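Report on a Visit to the Arruda Center, Daltness

In October a delegation of 11 members of the Dernimness Association for School and Office Supply visited the Arruda Center in Daltness. The purpose of the visit was to study how the center arranges small work areas, and to consider which of its methods might be adopted in the supply rooms of our member schools.

The delegation was received at the main entrance at 9:30 a.m. by Mr. Nattawut Thongdee, head of facilities. Mr. Thongdee gave a short account of the building, which has 883 square meters of floor space on two levels and is shared by a print room, a teaching wing and the Skidetti Workshop for storage and furnishing.

The morning was given to the print room and the paper store. Members noted the wide aisles and the clear labeling of shelves by weight and size of paper. Stock is ordered in lots of 100 reams and checked in by the same two members of staff each month. A question was raised concerning damp in the winter months, and Mr. Thongdee agreed to send the center's storage guidelines to the association.

After lunch the delegation proceeded to the Skidetti Workshop, where arrangements for desk-sized areas are tried out before they are recommended to schools. The principle followed there is that the floor of the area should carry very little and the sides should carry the rest. Wire-mesh baskets are hung at the back and at the side, one of them holding colored paper in a stack and another holding a clock with an orange rim. A dry-erase board with a pink border is kept on a small easel in the corner. Small items go into a drawer, in this case a bright yellow one beneath a dark teal box. 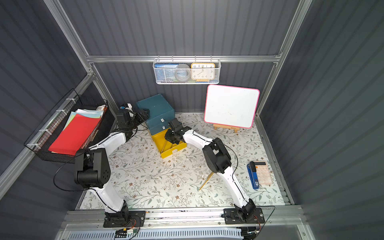 Several members asked whether baskets of this type would bear the weight of a full supply of paper. Mr. Thongdee replied that the workshop advises moderate loads and regular inspection of the fastenings. The subject of cost was also discussed, and a price list will be circulated to members on request.

The visit closed at 3:45 p.m. The association wishes to record its thanks to the Arruda Center for its hospitality. Members who would like to join the next visit should write to the office, as places are limited.

Contact the Office | © Dernimness Association for School and Office Supply | Back to top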